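# What Are Those Wiggly Lines on the Table?

Put your hand flat on a wooden table. Go on, I'll wait.

Now look between your fingers. See the lines? Some run along like lanes in a swimming pool, and some bend around in loops. When I was eight I thought somebody drew them on with a very thin brush, and I felt sorry for whoever had that job. (Tables are big! Imagine doing the whole school cafeteria.)

Those lines are called **grain**, and a tree made them. It took years and years to do it, and it wasn't even trying.

## First, the tree

A tree gets taller, and you probably knew that. It also gets fatter. Just under the bark there's a thin layer where new wood grows, and all through the growing season that layer adds more wood to the outside of the trunk. It's a bit like putting on a new sweater every year without ever taking off the old one.

In places with warm summers and cold winters, the tree grows fast in spring. Then it slows down toward the end of summer, and in winter it stops and has a rest. Spring wood and late summer wood don't look quite the same. In a pine tree the spring part is pale and the summer part is darker, so you get a light stripe and a dark stripe for each year. Other trees do it differently – ash has lots of tiny holes in its spring wood, and maple has rings so faint you have to squint.

If you cut straight across a trunk, you see those stripes as circles, one inside the other. They're called **growth rings**. There's a stump behind the old Brindari sawmill near me, and I once sat down with a pin and a magnifying glass and counted 107 rings on it. I lost my place twice and had to start over. My knees have not forgiven me.

## So why isn't a table covered in circles?

Good question, and I got this wrong for ages.

A table is usually made from boards, and a board is cut the long way, from one end of the log toward the other. So you're not looking at the rings from the end anymore. You're looking at them from the side.

Think of a leek. (If you don't like leeks, think of one anyway, you don't have to eat it.) Chop it across and you get circles. Slice it from top to bottom and you get long lines. It's the same leek and the same layers, and only the knife went a different way.

Wood does exactly this. Cut right through the middle of the log and you get lines that are nearly straight. Cut closer to the side and something prettier happens.

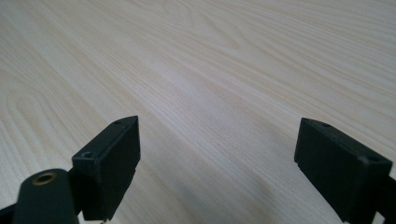

My favorite kind of grain has a very fancy name. It's called **cathedral grain**, after the tall pointed windows and arches in big old churches. You get it when the saw slices along the side of the log and skims through the curved layers. A trunk isn't a perfect tube, you see. It's wider at the bottom and thinner at the top, and it has bumps and bends. So the saw goes through one layer, then dips into the next one, then the next, and each layer leaves a curve behind. Look at the left side of the tabletop and you'll find a whole patch of them, U shapes and ovals tucked inside each other like stretched rings. There are smaller, longer ovals farther up toward the right, with wavy streaks to keep them company. I like to follow one loop with my eyes and see if I can get all the way around without jumping onto the next one. I usually can't.

If you've ever seen a hiking map with curvy lines on it to show hills, it's nearly the same idea. Each line on the map goes around the hill at one height. Each loop in the wood goes around a bump in the tree.

## What about knots?

A knot is the round, dark spot you sometimes find in a board, and it's where a branch used to grow. The trunk kept getting fatter and wrapped itself around the bottom of the branch. The grain has to go around it, the way water in a stream goes around a rock. I used to see owls in the knots on my bedroom door. One of them had a mustache.

## Is it always real?

Nope! Plenty of tables have a picture of wood printed on top, and some of those pictures are really good. Others have a very thin slice of real wood glued over something cheaper, and that slice is called **veneer**. It still came from a tree, so the lines still count.

You can do some detective work:

- Look for two patches that match exactly. A tree never makes the same patch twice, but a printer does it all day long.
- Find the edge of the table. On a solid board, the lines on top should join up with lines on the end.
- Peek underneath, if a grown-up says it's okay to crawl around down there. Watch out for old gum.

I tried this on every table at my library, all 37 of them, and I found two that had fooled me for years.

## Try it yourself: a grain rubbing

You'll need a piece of thin paper, a crayon with the wrapper peeled off, and some rough wood. An old fence board or a bench works well. A shiny smooth tabletop won't, as there's nothing for the crayon to bump over, and you might get crayon on the table.

1. Hold the paper against the wood. Tape helps.
2. Lay the crayon on its side.
3. Rub gently, back and forth, without pressing too hard.
4. Watch the lines pop up!

Write the place on the back so you don't forget which is which. I've got one from the Plellberg picnic ground that I made last June, and it has a knot right in the corner like a stamp on a letter. Next I want to try the old boat dock, where the boards have gone all gray and ridgy.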